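Temside demonstration data group, minutes
Present: Trí Khương (chair), Liên Sầm, Yến Đoàn, Hiếu Lại. Apologies: Tươi Âu, who sent comments in writing, at length.

1. Previous minutes
Agreed, after Hiếu asked that "a heated exchange about drawers" be changed to "a discussion". Changed.

2. Where we are with the drawer task
The April target was 800 simulated demonstrations. Liên reported 500 accepted and 122 rejected. Most of the rejects were episodes in which the drawer reached the required opening after the operator had stopped trying. Trí asked whether these might be kept as evidence of patience. They may not.

3. What counts as a success
The present rule looks only at how far the drawer has travelled. Yến wants it to look at the box on top of the cabinet as well, having sat through several replays in which the drawer opened beautifully and the box left the table. Agreed: if the box falls, the episode fails. Hiếu to alter the checker and rerun it over everything already accepted. Liên asked for it to be recorded that she had only just finished accepting it.

4. Variety
Table, floor and wall textures now change between episodes. Cabinet position does so in theory; Hiếu found it had been moving by the width of a pencil line. Range to be widened before anyone teleoperates again. Yến offered to choose the new floor tiles and was thanked, with some reservations about the last lot.

5. Naming of the dataset
Hukuta was preferred to Flodum by three to one. The one wishes to remain anonymous and is Trí.

6. Actions
Hiếu: checker, cabinet range.
Liên: recount after the rerun.
Yến: tiles, within reason.
Trí: to stop calling it Flodum.

Attached to item 3, drawer task, current layout:

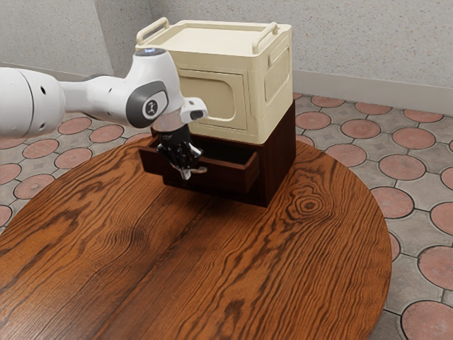 Tươi Âu wrote that she had no quarrel with the new rule but would keep the failed episodes in a folder of their own, properly labelled, as the model will need to be shown what a bad pull looks like and we have gone to such trouble to make 122 of them.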